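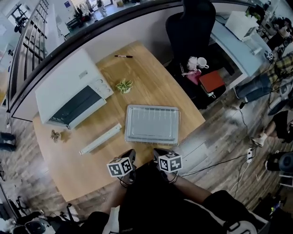
October 21, 2026. Second week of the student placement at the Sturnitbridge town archive, and I'm finally writing things up properly instead of on the backs of request slips. We have 16 students signed up through the college this term, which is more than the reading room can seat, so I've split them into two groups and moved one across the hall. Over there they get a light oak table and a plank floor, and a white toaster oven for company, and I'd like it written down that the oven and the 1881 rate books are never to share a tabletop. Lunch first, clear up, then books. I said it twice today and I'll say it again tomorrow!

Group one is on the rate books. The goal is a street-by-street index by March, and I think we'll get most of the way (the ward by the river is a mess, same house numbers used on both sides). The economics majors are flying through it. One of them asked why the assessed value of a whole row on Kosholm Street drops by half in a single year, and I had no answer, so that's her project now. She's going to check the council minutes for the same year. I love it when that happens.

Group two is doing the council minutes from 1955, the typed ones. Easier to read, but whoever typed them had strong feelings about abbreviations. "Pt. ref. bk." took us most of the morning. We settled on "point referred back." Please use that in the transcripts until somebody finds a better reading.

Things to fix:

Login for Saxena still kicks students out after a few minutes and loses the record they were on. Told them to save after every entry. Wrote to college IT, no reply yet.

The placement form wants supervisor hours and student hours on separate sheets. I put them on one. Redo.

Pencils. We are out of pencils again, how?

Talked with the placement office about credit. They're happy to count the archive hours as long as each student turns in a short reflection at midterm, 2 pages, no footnotes. I asked if the index itself could count as the final piece and they said maybe, with a cover note. I'll draft one so the students can see what it looks like.

Stasidance wants to borrow a couple of students for their oral history evenings, recording older dancers from the old ballroom. I said yes in principle, but only after midterms. Two have already asked me about it, so word got around fast.

Tomorrow: finish the river ward as far as the bridge, check yesterday's entries against the originals, bring pencils.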